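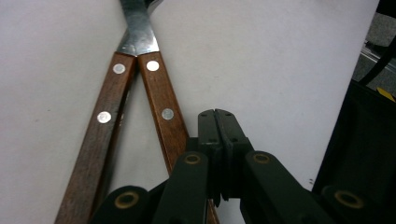 Why Do Garden Shears Have Such Long Handles?

Try cutting a thick twig with school scissors. You will squeeze, you will grunt, and the twig will sit there looking pleased with itself. Garden shears do the same job in one snip, and they don't even have bigger muscles than you.

Their trick is called leverage. A pair of shears is two levers joined where the blades cross. The joining point is called the pivot. A lever lets you swap distance for strength: your hands travel a long way at the far ends of the handles, and the blades, close to the pivot, move only a little but push much harder. Seesaws work the same way. Sit near the middle and your little brother can lift you, which he will never let you forget.

So why not make the handles as long as a bus? Well, you'd have to run from one side of the yard to the other to close them. Long is good. Silly long is a workout.

What are the handles made of?

Many are wood, and the wavy streaks you find in it are called grain. Handles are usually cut so the grain runs lengthwise, as wood is much harder to snap that way. Wood is also kinder to your palms than bare metal on a frosty morning in Rurilville.

And the round metal dots?

Those are rivets. A rivet starts out as a short metal pin. It goes through a hole, and then the end gets squashed flat so it can't slip back out. Think of it as a button that has been sewn on by someone very cross. One rivet alone would let a handle swing like a clock hand, so a flat wooden handle often gets two.

Can I have a go?

Ask a grown-up first, and keep fingers away from the blades. They cut by sliding past each other, and they can't tell a twig from a thumb. Carry shears closed, with the points toward the ground. No running, either. Yes, we know you were going to.

Word to know: FULCRUM. It means the pivot of a lever. Use it at dinner and see what happens.

Written by Gráinne Ní Mhurchú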